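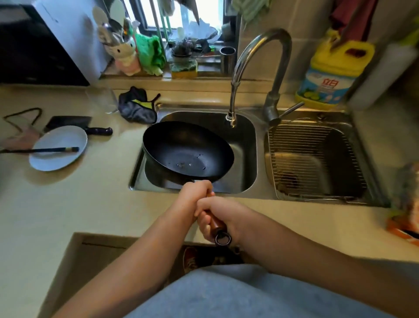 Attachment 1: wok_tilt, left basin, head view. Both hands on the handle, fingers overlapping.

List: zirkevton-perception
Subject: Re: hand tracker swaps left/right on two-handed grips
Date: 8 December 2019

On the earlier message:

> We are seeing identity swaps in the Cudari hand tracker whenever both
> hands close on the same handle. The boxes merge, one track is dropped,
> and when the hands separate the surviving ID is sometimes on the wrong
> side. Raising the NMS threshold keeps both boxes but produces ghost
> hands elsewhere. Is this a detector problem or an association problem?
> Also, the grasp labeler writes "right" for the whole segment even when
> the left hand is clearly involved. Config is stock apart from the
> threshold.

Both, but association is the part to fix first.

I ran the stock config over our kitchen set and pulled the 106 segments where the labeler reports a single-hand grasp and the annotators marked two. The attached frame is typical. The left hand is around the upper part of the handle near the pan, the right hand is lower down, and the fingers overlap. Box IoU is high enough that NMS at the default setting removes one of them. The detector itself had scored both hands well before suppression, so retraining will not help much on this kind of input.

What does help is the forearms. They come in from the two lower corners and stay well separated until close to the wrist. The Kurker branch already computes a forearm ray per detection and then throws it away after the crop step. If you keep it and add the entry side to the association cost, the swap goes away on most of these segments. Patch is in the tracker directory on that branch, off by default:

assoc.use_forearm_ray = true
assoc.ray_weight = 3
assoc.max_gap = 8

max_gap is in frames. Going above 8 starts to reconnect hands that really did leave the view, and then the segment boundaries drift.

With the ray term on, swaps remain in 7 of the 106. All of those have crossed arms or a long sleeve the segmenter merges with the shirt. I have no fix for the sleeve case.

On the labeler: it takes the hand with the larger contact area and assigns the object to that one only. That is in the Rocha module and predates two-handed labels in the schema. The schema now accepts a list, the writer still emits a scalar. I would change the writer and leave the contact estimate alone – the per-hand values are already in the intermediate file.

Separate issue in the same frame, for whoever owns the object masks. The wok interior is matte black and the mask comes back with holes near the bottom center, where there are small specks and droplets. The rim highlight along the far edge is also split off as its own instance. Filling holes below a fixed area is fine for the pan but not for the wire rack in the right basin, where the gaps between the rods are real and the things behind them should keep their own masks. Please make the fill per class if you touch it.

Do not raise the NMS threshold globally. If you need a workaround before the merge, skip suppression between detections of opposite predicted side and leave the rest as it was.

Open question: should entry side be stored in the track output, or recomputed downstream? I lean toward storing it. It changes the file version, so replay tools would need a rebuild.

--
zirkevton-perception mailing list
Reply to the list, not to the sender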